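Objet : Re: [atelier-cars] Portes qui ne ferment plus à froid + stock filtres
Liste : ateliers transport scolaire

Bonsoir la liste,

Je réponds vite fait entre deux cars, désolé pour le style.

Le message de départ disait :

> Bonjour à tous, au dépôt de Prernard on a trois Lulon dont la porte avant
> reste entrouverte le matin. Le voyant s'éteint au bout de deux ou trois
> essais, puis plus rien de la journée. Vérin changé sur le premier, aucun
> effet. Quelqu'un a déjà vu ça ? Et question annexe, vous gardez combien
> de filtres gasoil d'avance pour l'hiver ?

Oui, déjà vu. Même symptôme ici sur le 166 et le 287, tous les deux en octobre, premières gelées. On a perdu presque une semaine à chercher côté électrique (contacteur, faisceau, relais, tout y est passé). Rien.

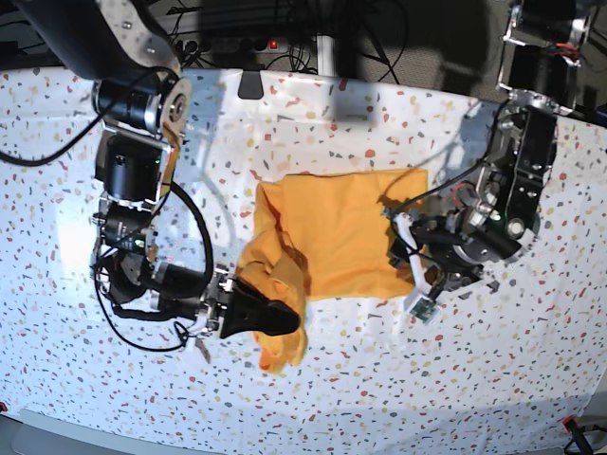

Chez nous c'était l'eau dans le circuit d'air. Cartouche de dessicateur saturée, la purge automatique ne crachait plus. La vanne de porte colle, elle se libère quand le compartiment chauffe, et l'après-midi tout va bien. Donc avant de commander un deuxième vérin : purgez les réservoirs à la main, un par un, celui de l'arrière aussi. Il est planqué derrière la traverse, on l'oublie tout le temps.

Si ça sort laiteux, cartouche direct. La Plirnurell se monte sans adaptateur sur les Lulon, la Xiong demande une bague en plus, et la bague n'est pas dans le carton évidemment.
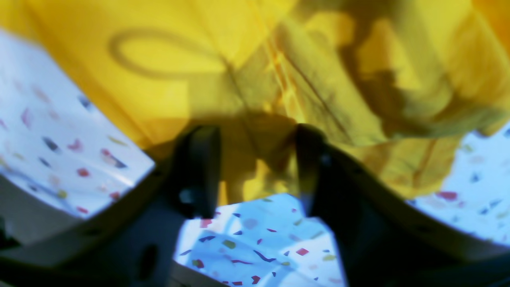
Pression : chez nous la porte commence à traîner sous 6 bars. Regardez le mano pendant la fermeture, pas avant. Un collègue de nuit l'avait noté bon au repos et on s'est fait avoir.

Pour ce qui est de l'ordre, ce que je ferais à votre place :

1. Purge manuelle complète le soir, moteur encore chaud, cales en place.

2. Cartouche + joint. Filetage propre, on serre à la main puis un quart de tour. Pas de graisse graphitée svp, j'en ai encore retrouvé la semaine dernière.

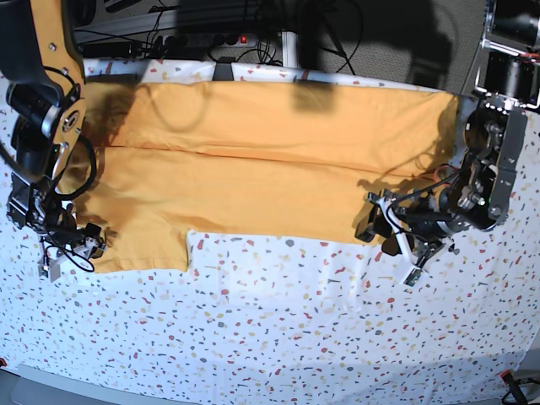
3. Essai de porte à 5 h 30 le lendemain, avant chauffage. Dix cycles, et le bord sensible à chaque fois, c'est là dessus qu'on est attendus au contrôle.

4. Si ça traîne encore : dépose de la vanne, nettoyage, joints neufs. Comptez 80 minutes la première fois, bien moins après.

Pour les filtres gasoil : on tourne à 660 par an tous dépots confondus, et on rentre 80 pièces avant novembre. L'an dernier on avait fait court et le fournisseur était en rupture, on a fini par en emprunter au dépôt d'à coté. Je préfère une étagère pleine. 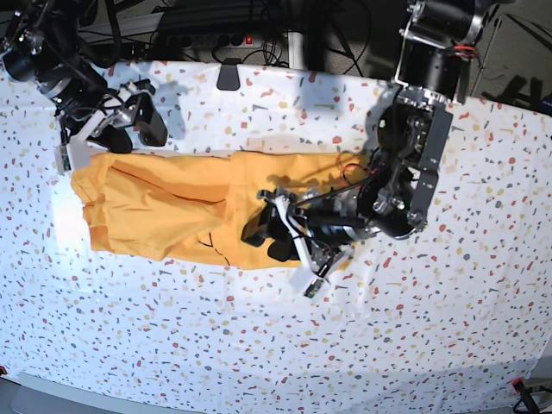 Autre chose, tant que j'y suis. Le relevé de purge, on l'a mis sur la feuille de départ du conducteur et plus sur celle de l'atelier. Une case, une croix. Ça râle un peu mais on voit tout de suite quel car n'a pas été fait.

Je peux envoyer la feuille en PDF à qui veut, demandez en privé, la liste bloque les pièces jointes trop lourdes. Et dites-nous ce que donne la purge du réservoir arrière sur vos trois, ça m'intéresse, on reçoit deux Lulon de plus en janvier.

Je file, le 287 est sur la fosse.

L'atelier, équipe du matin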